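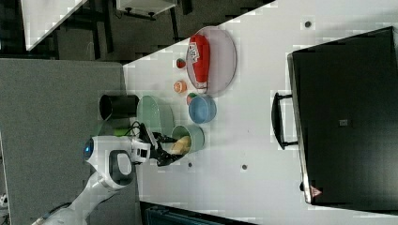
Zevo im Test: Braucht man für die Studienbewerbung wirklich eine App?

Von Tove Holst
Kategorie: Studium & Bewerbung, Werkzeuge

Den Satz »Bewirb dich in zehn Minuten an deiner Traumhochschule« lese ich mit derselben Begeisterung wie die Werbung für Diätpillen. Er steht ganz oben auf der Startseite von Zevo, einem Bewerbungsplaner für Studieninteressierte, den der Anbieter Sivero seit dem Frühjahr vermarktet. Ich berate seit Jahren Schulabgänger und Leute, die nach einer Ausbildung noch studieren wollen, und bin inzwischen von drei verschiedenen Familien gefragt worden, ob sich das lohnt. Also habe ich das Jahrespaket für 80 Euro gekauft, selbst bezahlt, und damit eine komplette Bewerbungsrunde durchgespielt.

Was Zevo verspricht

Man legt ein Profil an, lädt Zeugnisse, Lebenslauf und Sprachnachweise hoch und bekommt eine Liste passender Studiengänge mit Fristen. Laut Anbieter sind 2000 Studiengänge hinterlegt. Dazu kommen ein Fristenkalender, eine Dokumentenablage, ein »Motivationscheck« für das Anschreiben und ein Gebührenrechner, der Semesterbeiträge und Lebenshaltungskosten zusammenzählt. Die kostenlose Version zeigt nur die Trefferliste, ohne Fristen. Das halte ich für ziemlich dreist, denn die Fristen stehen auf jeder Hochschulseite gratis.

Einrichtung

Das Anlegen des Profils hat mich eine knappe Stunde gekostet. Die Oberfläche ist aufgeräumt, das muss man ihr lassen. Ärgerlich wird es bei den Noten: Zevo will jede Einzelnote der Oberstufe haben, obwohl für die Trefferliste am Ende offenbar nur der Schnitt zählt. Ich habe zum Vergleich ein zweites Profil mit anderen Einzelnoten und gleichem Schnitt angelegt und exakt dieselben Vorschläge erhalten. Wozu die Angaben dann gebraucht werden, steht in der Datenschutzerklärung nur als »Verbesserung unserer Dienste«. Na gut.

Wer einen ausländischen Abschluss hat, kommt hier übrigens kaum weiter. Belmiro Serrano, der sich mit einem portugiesischen Schulabschluss auf einen Bachelor in Umwelttechnik bewerben wollte und mir erlaubt hat, seinen Fall zu schildern, konnte im Auswahlmenü nur »Sonstiges« anklicken. Danach verschwanden die meisten Vorschläge ohne Erklärung. Der Support antwortete nach vier Tagen mit einem Link auf die Hilfeseite, auf der dazu kein Wort steht. 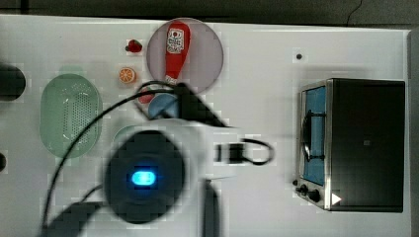

Der Fristenkalender

Das Herzstück, sagt Sivero. Ich habe mir zwölf Studiengänge herausgesucht und jede Frist von Hand nachgeprüft. Neun stimmten. Bei zweien war die Frist vom vergangenen Jahr eingetragen, bei einem Studiengang in Leiva fehlte der Hinweis, dass die Unterlagen zusätzlich per Post eingehen müssen. Drei Fehler bei zwölf Stichproben klingt vielleicht verkraftbar. Wer wegen so eines Fehlers ein Jahr wartet, sieht das anders, und in den Nutzungsbedingungen schließt der Anbieter jede Haftung für Termine aus. Man zahlt also für einen Kalender, den man selbst noch einmal kontrollieren soll.

Die Erinnerungen kamen immerhin pünktlich, jeweils um acht Uhr morgens per Mail und auf dem Handy. Sie lassen sich in den eigenen Kalender übertragen, allerdings nur einzeln.

Motivationscheck

Ich habe ein wirklich schlechtes Anschreiben hochgeladen, drei Absätze Floskeln, kein einziger Bezug zum Fach. Ergebnis: »Sehr überzeugend«, vier von fünf Sternen. Dann ein ordentliches, das im Vorjahr einer Bewerberin zum Platz an der Hochschule Brovetham verholfen hat: drei Sterne, »zu lang«. Der Text hatte 400 Wörter, genau so viele, wie in der Ausschreibung verlangt waren. Ich rate dringend davon ab, sich auf diese Bewertung zu verlassen. Gebt das Anschreiben lieber einer Lehrkraft oder jemandem, der das Fach studiert.

Gebührenrechner

Hier war ich positiv überrascht. Semesterbeitrag, Miete, Krankenversicherung und Fahrtkosten werden getrennt aufgeführt und lassen sich alle überschreiben. Die voreingestellten Mieten fand ich deutlich zu niedrig, aber wer eigene Zahlen einträgt, bekommt eine brauchbare Übersicht, die man auch ausdrucken kann. Stipendien und Gebührenbefreiungen kennt der Rechner leider nicht. Eine Tabelle am Rechner kann das alles auch, nur eben weniger hübsch.

Kündigung

Das Paket verlängert sich automatisch um ein Jahr. Für ein Produkt, das die meisten genau eine Bewerbungsphase lang brauchen, ist das schwer zu rechtfertigen. Der Kündigungsknopf liegt unter »Profil«, »Weitere Optionen«, »Mitgliedschaft verwalten«. Eine Bestätigung bekam ich erst auf Nachfrage.

Fazit

Gut: übersichtliche Ablage, zuverlässige Erinnerungen, ordentlicher Gebührenrechner.
Schlecht: veraltete Fristen, wertloser Motivationscheck, kaum Hilfe bei ausländischen Abschlüssen, automatische Verlängerung.

Von mir gibt es 2 von 5 Punkten. Wer sich an sehr vielen Hochschulen bewirbt und ohne Erinnerungen alles vergisst, kann über die 80 Euro nachdenken. Allen anderen reichen ein Kalender, ein Ordner für die beglaubigten Kopien und ein Termin bei der Studienberatung, der nichts kostet. Sivero hat mir auf meine Fragen zu den falschen Fristen eine Überarbeitung bis Oktober angekündigt. Ich prüfe dann dieselben zwölf Studiengänge noch einmal und trage das Ergebnis hier nach.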